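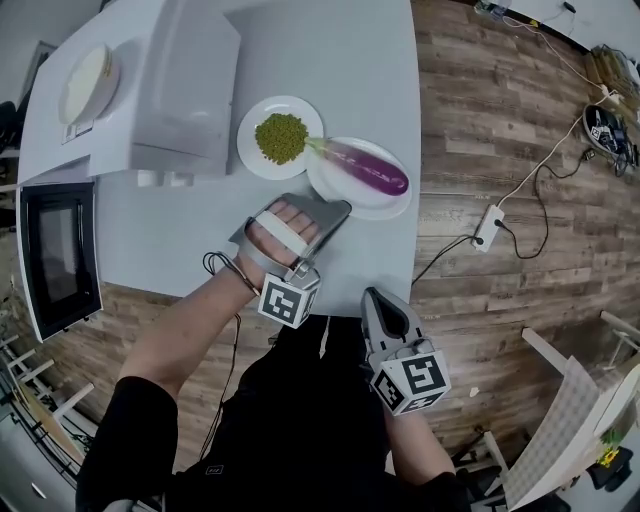 Una semilla es una planta muy pequeña en estado de reposo, guardada junto con su reserva de alimento dentro de una cubierta protectora. Mientras está en reposo gasta muy poca energía y puede pasar años sin cambios visibles. Las judías mungo, como las verdes del plato de la izquierda, son semillas de una leguminosa y pertenecen a la misma familia que las lentejas, los garbanzos y los guisantes. El proceso por el que una semilla sale del reposo y empieza a crecer se llama germinación.

Las partes de la semilla

La cubierta exterior se llama tegumento. Protege el interior de los golpes y de la pérdida de agua. En un lado tiene una marca clara y alargada, el hilo, que es la cicatriz del punto por donde la semilla estuvo unida a la vaina.

Bajo el tegumento hay dos piezas gruesas, los cotiledones. Contienen almidón y proteínas. Entre ambos está el embrión, que tiene una raíz diminuta —la radícula— y un brote con las primeras hojas, todavía plegadas.

Qué ocurre al germinar

1. Imbibición. La semilla absorbe agua y se hincha. El tegumento se ablanda y termina por romperse.

2. Activación. El agua pone en marcha unas sustancias llamadas enzimas, que cortan el almidón en azúcares. El embrión usa esos azúcares como combustible. Para ello necesita oxígeno, igual que nosotros.

3. Salida de la radícula. La raíz aparece primero y crece hacia abajo. Este crecimiento guiado por la gravedad se llama gravitropismo.

4. Salida del tallo. El tallo crece curvado, en forma de gancho, y protege así las hojas mientras atraviesa la tierra. Cuando recibe luz, se endereza.

¿Hace falta luz?

La judía mungo germina también a oscuras. Los brotes que crecen sin luz son largos, blancos o amarillentos, porque no fabrican clorofila, el pigmento verde. Los brotes que se comen en ensalada suelen cultivarse de este modo.

Para observarlo en casa

Coloca 23 judías sobre papel de cocina húmedo, dentro de un tarro de vidrio. Tápalo con una gasa y déjalo a temperatura ambiente. Humedece el papel dos veces al día, sin encharcarlo: si el agua cubre las semillas, les falta oxígeno y se pudren. Anota cada día cuántas han sacado la radícula.

El porcentaje de germinación se calcula dividiendo las semillas germinadas entre el total y multiplicando por 100.

Vocabulario

Cotiledón: hoja de la semilla que almacena alimento.
Imbibición: entrada de agua en la semilla seca.
Radícula: primera raíz del embrión.
Tegumento: cubierta de la semilla.

Texto: Felicidad Catacutan. Revisión: Alaric Schumacher.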